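3.2 Setup and upkeep of the hand-held grippers

All recordings in the household portion of the study were made with pairs of hand-held grippers, one for each hand of the operator. Each unit has two fingers joined to the body by pivoting links, and each finger carries a soft pad on its inner face. A camera fixed to the tool looks forward over the fingers, so that the pads and the objects between them stay in view through the whole range of opening. The units were prepared at the Cadalbridge workshop and kept there between visits.

Before a unit left the workshop, the pivots were checked for side play with the fingers fully open and again with the fingers closed. A finger that could be moved sideways by hand was taken off, its pivot screws were cleaned, and the joint was reassembled. Pads were wiped with a damp lint-free cloth and left to dry. A pad with a lifted corner was replaced, and its partner on the opposite finger was replaced at the same time, since pads of unequal wear were found to turn thin objects as the fingers closed.

The opening width was then calibrated. The fingers were moved from fully closed to fully open 2 times, and the reading at each end was stored with the serial number of the unit. The procedure was repeated on site after any change of pad.

The task considered in this section is the sorting of jewelry and hair accessories on a bed, with a shallow tray as the receiving container. It was chosen for its demands on the finger joints and pads. Cords and bead strands are soft and tend to slip toward the base of the pad, while small charms must be taken at the very tip. The bedspread also gives way under the fingers, so that the height of the contact surface changes during a grasp.
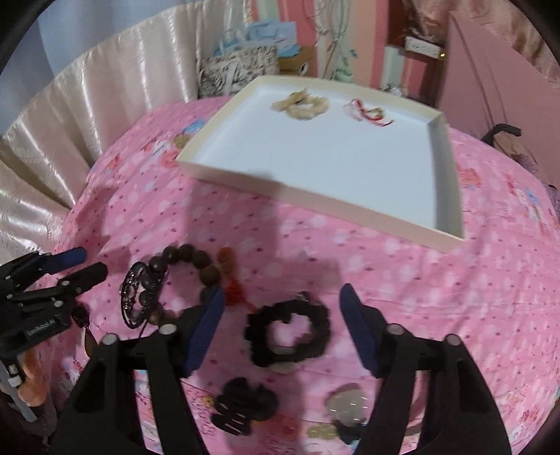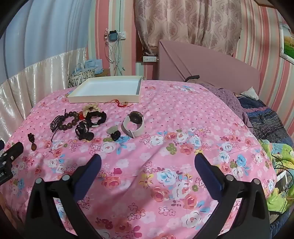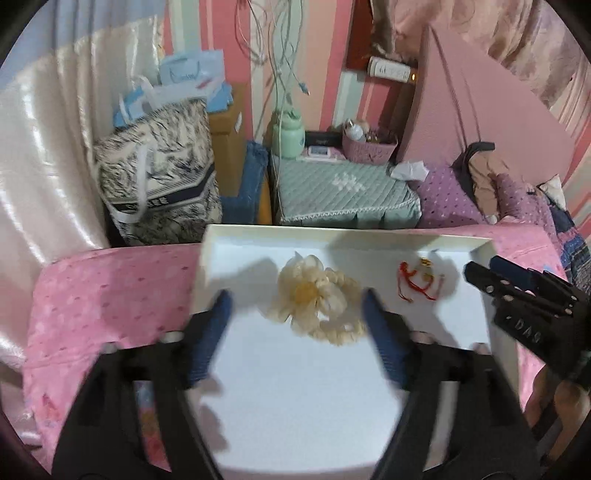
Figure 4. Jewelry and accessory sorting, viewed from the hand-held grippers. In each view the fingers are spread and the tray is on the bedspread.

Pads were inspected after every 500 grasps and exchanged after 3000, whether or not wear could be seen. The pivot screws were retightened at every second inspection, that is, after each 1000 grasps. An earlier schedule, in use until November, had called for retightening only when the operator reported a loose finger. Under that schedule the stored closed position drifted between visits, and several recordings had to be set aside because the measured width did not return to zero.

Lint was the most frequent cause of unplanned stops. Fibers from bedding collected at the edges of the pads and, less often, in the links behind them. Operators were instructed to remove fibers with tweezers and to avoid compressed air, which drove them deeper into the joint. The mount of the camera was not to be loosened during cleaning. Where it had been disturbed, the unit was returned to the workshop and the full calibration was repeated before further use.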